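# Chapter 4: Why We Sleep When We Do

Ask the people of Soddale when they go to bed and you'll get a different answer from nearly every house on the street. The bakers are asleep by eight. The ferry crew turns in after midnight. And the teenagers, as teenagers everywhere do, lie wide awake at one in the morning and then can't be dragged out from under the covers at seven!

In Chapter 3 we looked at what happens inside the brain during one night of sleep. Now we come to what I think is the most exciting part of the whole subject – timing. Your body keeps a clock of its own. It runs without batteries, it keeps going in a dark room, and it has opinions about everything from your body temperature to how hungry you feel at noon.

## 4.1 The Soddale diaries

Much of this chapter leans on a sleep survey that Maj-Britt Bråten ran in Soddale one September. She handed out paper diaries to 393 residents and asked them to write down three things each day: when they got into bed, when they thought they fell asleep, and when they woke up. By the end of the month, 239 people had turned in a complete diary (a wonderful result for anyone who has ever tried to get a busy household to fill out a form).

Look for two patterns as you read the tables in this chapter. The first is the gap between workdays and days off. Many people slid later and later whenever the alarm clock was out of the picture. The second is age. Young children woke early, teenagers drifted late, and older adults moved back toward early mornings. Her oldest diary keeper was 91 and got up before the birds all month.

Joar Nordin, who taught school in the nearby village of Firkia, read the early results and asked the question you may be asking yourself: is this habit, or is it biology? Could you turn a night owl into a lark just by changing the house rules?

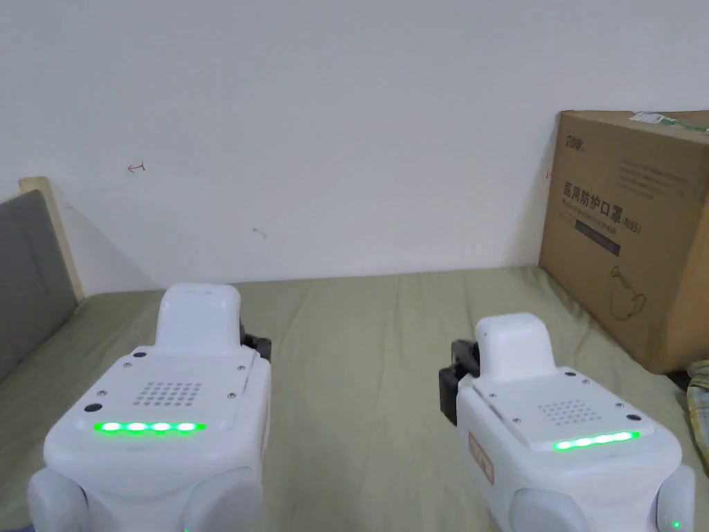

The answer is some of each, and pulling the two apart is great fun. Light is the strongest signal your clock receives. Bright light in the morning tends to shift it earlier, and bright light late in the evening tends to shift it later. Meals, exercise, and social life push on it too, though more gently.

## Before you read on

Keep your own diary for one week, using the form at the end of the chapter. Write down your times soon after you wake up – memory gets fuzzy by lunch. Note any naps, even short ones on the couch.

**Key terms:** circadian rhythm, chronotype, social jet lag, melatonin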